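Tegwen Landeg
Thread on looking after a glossy dark dining table, which I've been doing at my mother-in-law's place since July. Several of you asked after I complained about streaks. 1/14

The table has a dark top with a high polish and carved gold trim underneath. It came with the house, along with a carved sofa that stands behind it in front of the curtains. She won't part with either. 2/14

First problem was fingerprints. Second was a film left by years of spray polish. You only notice it when the curtains let the daylight in and the whole top goes cloudy. 3/14

I asked Irfan Satti, who refinishes furniture two streets over. He told me to stop using the spray and find out what the finish was before putting anything else on it. He thought lacquer. He tested a spot under the edge and it was lacquer. 4/14

To get the film off I used lukewarm water with a few drops of dish soap. Cloth wrung out until it doesn't drip. Wipe a section, dry it right away with a second cloth, move to the next. It took three rounds before the water stopped going gray. 5/14

Dry with the grain if you can see the grain. On a top this dark I can't, so I go lengthwise and stick to it. Circles show up by the window every time. 6/14

Cloths: I bought a pack of Onomell microfiber and they're fine. Cut the tags off. Wash them without fabric softener or they smear. Old cotton T-shirts work nearly as well for drying. 7/14

Tissues and paper towels are what most people grab, me included. They pick up a spill fine. For dusting they shed, and the lint shows white on a dark surface. Blot with them and finish with a cloth. 8/14

Noreen Pirzada asked about the carved trim. Soft dry paintbrush, the inch-wide kind, and work from the top down. No water on gold paint or leaf unless you know what's under it. I put a damp cotton swab on ours in one spot and it came away yellow, so I quit. 9/14

Same brush on the sofa frame. Dust sits in the scrolls and at the bottom of every curve. Do the sofa before the table, or you'll be doing the table again. I learned the order by doing it the wrong way around. 10/14

Heat marks: we had 2 pale rings from teacups. Irfan said leave them a few days in case they faded. One did. The other is still there and has a bowl on it at mealtimes. I'm not going to try the mayonnaise thing, please stop sending it to me. 11/14

Cost so far: 682 for Irfan to fix a chip at one corner and buff the top. His first quote was 1206, which included stripping the whole thing, and he talked us out of that himself. Everything else was cloths and dish soap. 12/14

What I do now: dry cloth every evening after dinner, damp cloth when there's something sticky, the soap wash maybe once a month. No polish. Felt pads under anything that stays put. Takes less time than the spraying did. 13/14

Svetozár Zelenák wants to know about glass cleaner. I used it here once, before I knew better, and there's a dull patch near the end where I sat and scrubbed. Irfan buffed most of it out. I'd keep it for glass. 14/14

Adding one more since my replies are full of it. Yes, a tablecloth would solve a lot of this. She doesn't like them and it's her table. We use placemats with a cloth backing, and I shake the crumbs off outside, because grit caught under a mat will scratch lacquer faster than anything on top of it.
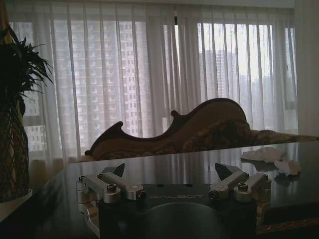 Can I use furniture wax on a lacquered top if I skip the spray polish?

A thin coat of paste wax once or twice a year is usually fine on sound lacquer, as long as the old film is off first and you buff it well. Try it under the edge and leave it overnight before doing the rest.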